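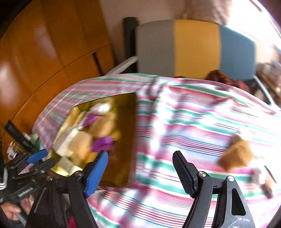 Timia hand grippers: please stop using the 8-series until you've checked the pivot screws

WELLUM, July. I run Zusano, the small shop that builds the Timia hand gripper, and I'm writing this one myself instead of sending out something stiff with a logo on it. We have a fault. A pivot screw on the finger linkage can back itself out during normal use, and when it does, the finger can snap shut on whatever is between the pads. Twice now that has been somebody's fingertip. Both people are fine (a blood blister and a sore nail), but I don't like it one bit and we're recalling the lot.

Which ones are affected

It's the 8-series only, sold as the Timia 8, and there are 1,079 of them out there. The series number is on the bottom of the grip. If yours starts with a 6, you have the older linkage and you can carry on working, though I'd still love it if you took a minute to look it over.

What went wrong

Lots of you use these tools to record hand motions for training robot arms, so they open and close all day long, way more than any pair of kitchen tongs ever will. On the older model we put thread locker on every pivot screw by hand. When we moved the 8-series to our new assembly station, which is automated, the dispenser skipped the screw at the base of the finger whenever the bottle ran low. The machine checked that the nozzle had moved. It did not check that anything had come out. That was our setup and our mistake, and I signed off on it.

We heard about the first pinch from a school lab and figured it was a one-off. I wish we'd pulled a box off the shelf that same afternoon. When the second call came we did, and out of 40 tools on the bench, 6 had a screw I could turn with my thumb. We shut the station down before dinner.

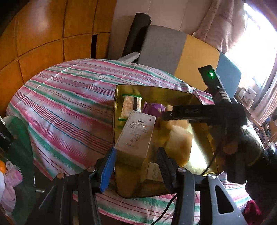 Two-tool work is the job I'm most worried about. Pulling groceries and snacks out of a shared container puts everybody's hands close together, and you tend to watch the item and forget about the tool. With one set of jaws open at the near end of the tin and a second gripper reaching in over it from the right, there's a hand not far behind that second tool, and a finger closing early could catch it. A stiff carton lying at a tilt, like the white one in there, also tempts you to reach in with your free hand and straighten it. Please don't, even with a tool you've checked. Put the gripper down first, then fix the carton.

What to do now

Set the tool on a table, fingers open, and unplug any cable. Try each round pivot screw with your thumb, and don't skip the ones out on the linkage arms. If one turns at all, bag the tool and send it back to us. If they're all tight, I'd still like it back, but you can wait for the prepaid box to show up.

Please don't fix it yourself with glue! A few people have asked already, and I get it, you've got work to do. The trouble is that regular glue creeps into the joint and makes the finger stick, and then it lets go with a jump.

What you'll get

A repaired tool or a full refund, your pick, and we pay shipping both ways. Every screw on a repaired gripper gets its thread locker by hand again, plus a paint mark across the head so you can see from arm's length if it has moved. The assembly station stays off until it can weigh each drop and stop the line when a drop is missing.

If you've had a pinch or even a close call, call the Zusano front desk in Wellum and ask for the Timia line. It's staffed from 8 in the morning, and I'm picking up a fair share of the calls myself.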